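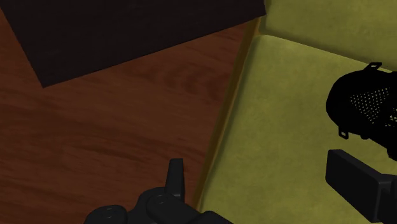 Figure 1. Simulated living room: gripper parts, sofa cushions and a black object with small holes.

Lirnmont Technical College
Planning and Buying of Automation Equipment
Handout for Unit 4: From the simulated cell to the purchase order

In Unit 3 we worked with the question of which tasks are suitable for a robot arm. In the present unit we suppose that the task is already chosen, and we prepare the budget. The task is the same for all groups: a tabletop-size arm with a two-finger gripper must pick up household objects from a sofa and from other soft furniture. The customer is the Workneh project, a small study of home assistance, which wants to decide on the equipment in November.

Please read the handout before the class and bring your own cost sheet, even if it is incomplete.

4.1 What the simulation can tell to a buyer

Many students think that the simulation belongs to the engineers, and the buyer comes later. I would ask you to think differently. When you look at the simulated cell, you already have before you most of the lines of your cost sheet. There is an arm, there is a gripper, and something must carry the arm. There is furniture with a certain height and depth. There are objects to be handled. Every one of these has a price, a delivery time and a person who must sign for it.

Reach is the first thing to check. The seat of a sofa is low and deep, and a wide piece of furniture has a far end. If the arm is placed at the front, it must go over the front edge of the seat and still have enough freedom to turn the wrist down. Ask the engineers for the worst position and not for the usual one. In the plan of the Mesik group last year, the arm was chosen from the catalog by its maximum reach. With the wrist turned down the useful reach was shorter, and the group had to add a linear rail to the budget when the budget was already approved.

The gripper is the second. Look at the fingers and at the object together. A dark object with a thin rim or with small loops can be taken in several ways, and some of them need narrow fingertips. Fingertips are cheap if you order them with the gripper. They are less cheap when you order them later, as one small piece, with separate shipping.

What the simulation does not tell: the price of installation, the noise, the wear of the fabric under the fingers, and how much time the staff will need for learning. For these you must ask for numbers in writing.

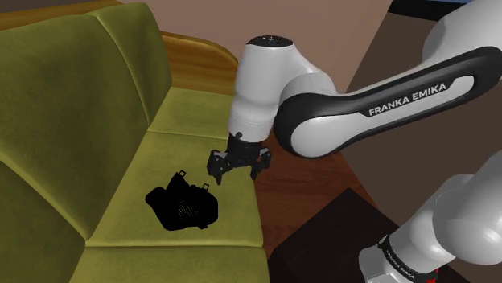
4.2 The cost sheet

Use the following order of lines. It is the order in which the college purchasing office reads them.

1. Arm with controller. Write the model, the version of the controller and the software licenses. If the license is paid each year, put it in line 7 and leave only a note here.

2. Gripper and fingertips. Include one spare set of fingertips. Confirm the mounting flange and the cable with the supplier of the arm.

3. Base or mounting. A fixed base, a table or a rail. The mass of the arm alone is not sufficient for this choice - ask also for the forces when the arm stops quickly.

4. Safety equipment. Emergency stop, floor marking, and a scanner if the risk assessment demands it. The risk assessment itself is also a cost, even when it is made by our own people.

5. Furniture and test objects. Students often forget this line. The sofa must have the same seat height as in the simulated cell, or the results can not be compared. For the test objects, plan 40 pieces, and expect that a part of them will be damaged.

6. Training. The offer from Trunum contains 18 hours for 2 operators. Calculate also the working time of the operators during these hours.

7. Yearly costs. Licenses, service contract, calibration, electricity. In the Trunum offer the service contract is almost 900 dollars per year. Put the full period of the project in your sheet and not only the first year.

8. Reserve. State the percentage and state who is allowed to use it.

4.3 Comparing offers

You will receive two offers in class, from Trunum and from Mesik. They are not written in the same form. Trunum gives one price for the arm and gripper together; Mesik separates everything, including the packing. Before you compare the totals, move both offers into the eight lines above. When a line is empty in one offer, do not write zero. Write "not offered" and prepare a question to the supplier.

Pay attention to the delivery time as well. A controller which comes later than the arm keeps the whole room waiting, and the rent of the room is paid by the project.

4.4 Work for the next class

a) Complete the cost sheet for the Workneh project using both offers.
b) Mark three lines where the simulated cell gave you useful information, and say which information it was.
c) Write one page, not more, with your recommendation. The reader is a manager who has no technical education, so please explain the words "payload" and "flange" if you use them.
d) Bring the questions to the suppliers on a separate sheet. We will collect them and send one common letter to each supplier.

Reading: course reader, the chapters on total cost of ownership and on acceptance tests. The annex with the sample contract is optional for this unit, but it will be needed in Unit 5.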